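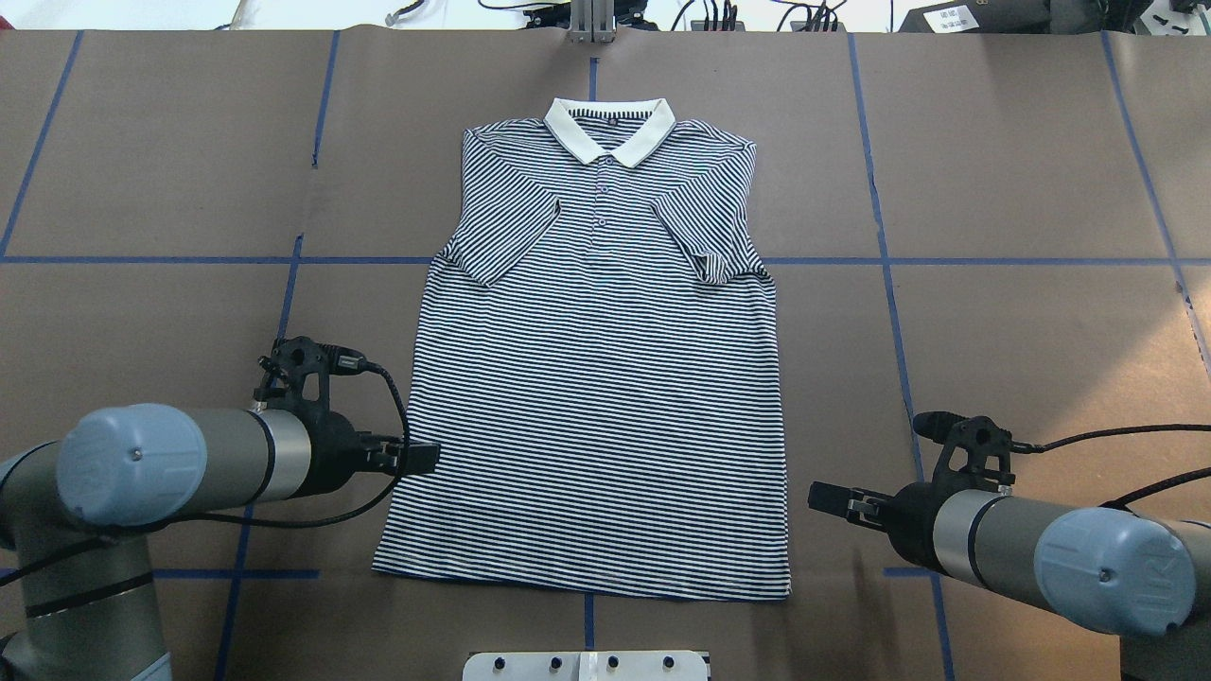

School uniforms should be cheap, plain and sold in every store. Pleltthorpe schools want the crest now. One supplier, Rolov, 2 polos minimum. Why??

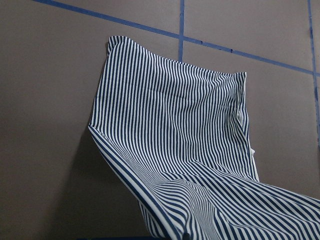

Photo: Manolis Kokkinos

My kid is 11. He'll outgrow it by December. A plain striped shirt does the same job and can go to a cousin after.

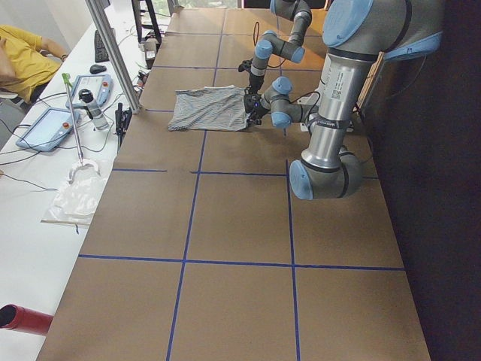

Vol. 4, No. 2

They say the crest builds pride. Maybe. Pride in what, a patch? Ecaterina Tudose got 1,910 names on her petition and the board gave it one line in the minuts. 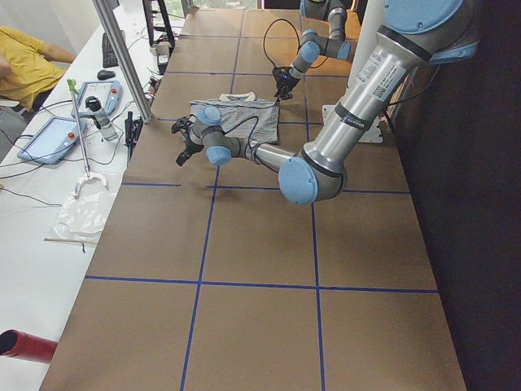
What I'd do

Drop the crest. Pick a color, let familes shop wherever. Grerkivmont did it, still has a school.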